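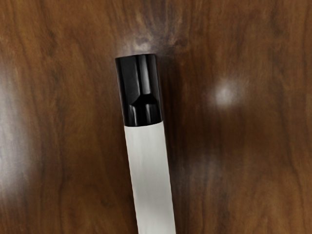 Visit to the Wumov open day, 27 November 2022

Reading time: 2 min

Wumov opened its simulation lab to 22 visitors. Lavanya Amin ran the demonstration on Lobo, the in-house simulator, which trains grasping policies before they go to the Bistuvetti cell. The task was a pick from a wood table, 597 trials per policy.

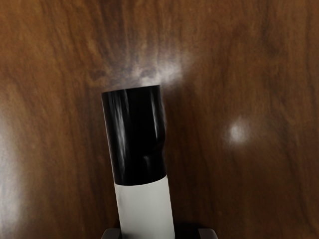
My interest was contact modeling. Lobo solves contacts at a fixed step, and small steps cost time. Rendering is a separate pass. The gray fingers come in low on the white section, well clear of the glossy black one, and glare on the varnish is rendered too. Amin put the slowdown at around 4 times with reflections on.
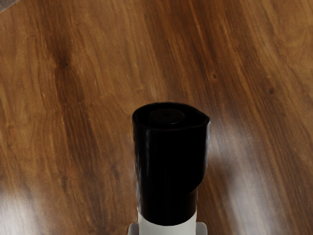
Lobo render, black end toward the top, fingers at the white part.

Hardware tests start in February.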